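Home | Forums | Facilities and Shared Spaces | Members | Search | Log in

Subject: Booking rules for shared work tables

hghauri_admin
The Gisulik building has operated under the same table booking rules since 2018. Members may reserve a table for up to eight hours. We invite comment on a proposed limit of four hours, to take effect in March. 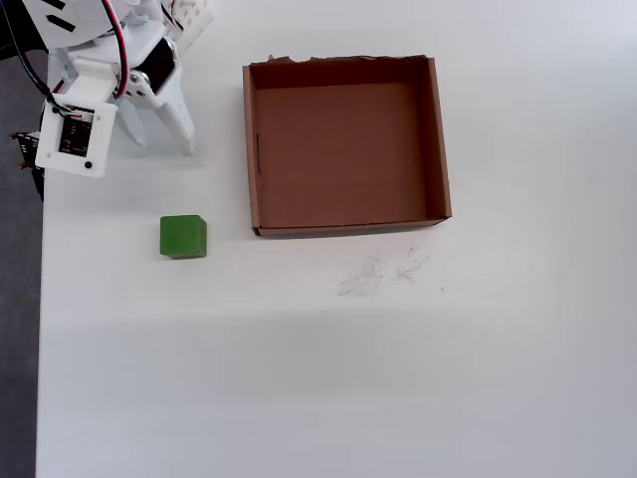
White tabletop, Gisulik building.

V_Leiva
The Rinaldi office does not support the proposal. Many of our members travel some distance, and a half-day limit would oblige them to book twice. A fee for missed bookings would be fairer – and simpler to enforce.

idside_desk
We respectfully disagree with the previous reply. Our site introduced a fee and received 200 written complaints. A shorter limit is easier to explain at the front desk.
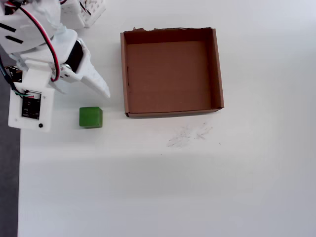 Same location, second view.

V_Leiva
Complaints are to be expected with any charge. Were those members given notice?

idside_desk
Notice was posted at the entrance only. I accept that this was not sufficient.

hghauri_admin
Thank you both. The fee option will be added to the draft – written comments may be left at the front desk until noon on Tuesday.
Humaira Ghauri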